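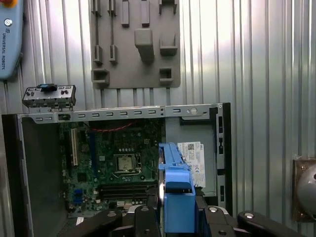 L'arrêt intempestif de la cellule Zarkach, j'en ai encore un peu honte, parce que c'est moi qui avais validé la dernière inspection. Je reprends donc toute la liste, avec mes remarques, pour que l'équipe de Trudbridge ne refasse pas la même chose à ma place ! Pour ceux qui n'étaient pas là : le robot s'est mis en arrêt de protection pendant l'extraction d'un rail, quelqu'un a réarmé un peu vite, et la pince s'est rouverte toute seule à la reprise. Le rail est tombé sur la carte mère. Avec un rail bleu en plastique tenu debout au-dessus du boîtier, comme celui-ci, ça reste une bricole ; avec un bloc d'alimentation et des doigts dessous, j'aurais écrit un autre genre de texte.

1. Arrêt d'urgence du pupitre
État : conforme.
Le bouton claque bien, se déverrouille bien, et le bras s'arrête là où il doit. Je l'ai testé à vitesse de production (au ralenti tout le monde réussit le test, ça n'apprend pas grand-chose). Refaire l'essai à chaque changement d'outil, s'il vous plaît, même quand on est en retard.

2. Comportement de la pince à la reprise
État : NON CONFORME, corrigé, à surveiller.
Voilà le fameux défaut. Dans Gristix, notre programme de démontage, la séquence de reprise commençait par une ouverture des doigts, héritée d'une vieille version où l'on repartait toujours à vide. Je l'ai retirée. Maintenant la pince garde sa prise et attend une confirmation au pupitre. J'ai fait tourner 300 cycles avec des arrêts provoqués un peu partout, sans lâcher de pièce. Ça me rassure, mais je laisse le point ouvert jusqu'à la prochaine visite.

3. Effort de serrage
État : conforme après réglage.
Le réglage trouvé était de 90 N, beaucoup trop pour un clip en plastique. On a baissé, et le programme vérifie désormais l'écartement des doigts avant de lever. Si la mesure ne colle pas, il s'arrête et il prévient – pas de deuxième essai automatique, j'y tiens.

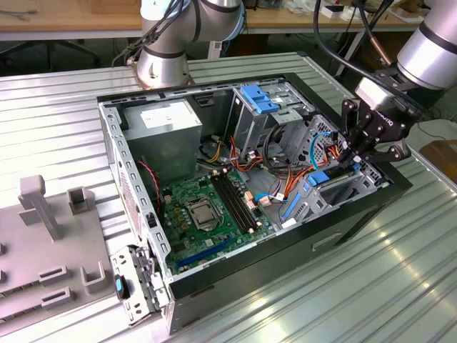 4. Câbles et dégagements
État : conforme, avec une réserve.
Je fais bouger chaque bras à la main, en mode libre, d'un bout à l'autre de sa course utile, et je regarde où passent les gaines. Rien ne tire, rien ne frotte. Ma réserve porte sur les faisceaux à l'intérieur des PC : une boucle qui dépasse, la pince descend dedans et on accroche tout. Écarter les câbles avant de lancer le cycle, et les laisser écartés !

5. Présence d'une main dans la zone
État : à revoir avec l'équipe.
Pour dégager un câble ou guider la pince, on met la main, je le fais aussi. La règle, je la réécris en toutes lettres : mode manuel, vitesse réduite, pupitre à portée de l'autre main, et on annonce à voix haute. Celui qui a la main dedans est le seul à autoriser la reprise.
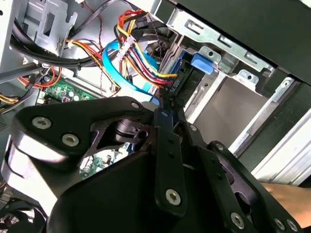 Point 5 – Main à droite, derrière les biellettes de la pince, boîtier ouvert.

6. Vis et articulations de la pince
État : conforme.
Passage de clé sur toutes les vis visibles, trait de peinture neuf là où l'ancien s'était effacé. Rashti nous demande aussi de contrôler le jeu des pivots ; comptez 15 minutes, un chiffon et un peu de patience.

Reste à faire : mettre à jour la fiche de reprise accrochée près de la cellule et recopier la nouvelle version de Gristix sur la clé de secours, qui contient toujours l'ancienne.

Avril – rédigé par Shahram Ansari

Contact | © Trudbridge, tous droits réservés | Haut de page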